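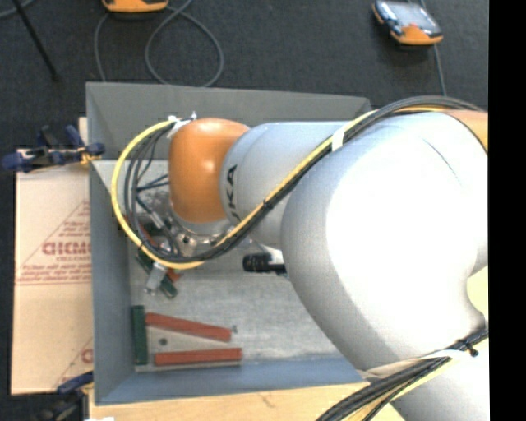 An orange and grey arm above an open grey bin.

The case for keeping the paper instructions

Over the past few years the printed manual has been quietly withdrawn from most of the goods that households and workplaces buy. A kettle, a boiler control or a set of shelves now arrives with a folded card bearing a web address and a warning in several languages. The Trevaskis Trust, which gives advice to tenants and small businesses on repairs and consumer matters, considers this a mistake and would like to see it corrected.

The Trust accepts that paper costs money. Manufacturers make the point whenever the subject is raised, and it is a fair one. A booklet must be written, checked, printed and carried, and many booklets are put in a drawer and forgotten. An online guide can be put right when an error is found. It can also be enlarged on a screen, which is a real help to readers with poor sight.

The drawer, however, has been judged too harshly. A manual that lies unread for 20 years is doing its work if it can be found on the evening the heating fails. The web address printed on the card will seldom last so long. Firms are sold, product ranges are renamed, and pages are taken down when a website is redesigned. Our own office in Andatby has a storage heater fitted in 2000. The booklet hangs from a hook beside it and is used every October. The maker's online pages for that model can no longer be reached.

There is also the question of who is being asked to go without. A household with a good connection and a recent telephone will manage. A tenant with neither must ask a neighbour, ring a helpline or guess. Guessing is a poor way to set a gas appliance. Our advisers in Jekby regularly meet people who have paid for a visit from an engineer when a single printed page would have told them which switch to press.

Nor should it be assumed that an online guide is the same document in another form. Many are now a series of short films, each preceded by a request to create an account. A person standing in a cupboard with a torch does not wish to create an account. He or she wants a diagram, a list of fault codes and a telephone number — preferably on something that may be propped against a pipe.

The Trust does not ask for the return of the thick volume in 12 languages. We ask that any product expected to last longer than its guarantee should carry a short printed guide in the language of the country where it is sold. It should cover safe use, routine care and the common faults. Where a maker prefers to publish the remainder online, a full copy should be lodged with a public library and kept there after the product is withdrawn from sale.

Retailers could begin without waiting for a change in the law. A shop that offered to print the guide at the till, free of charge, would be doing its customers a plain service, and we would encourage them to ask for it.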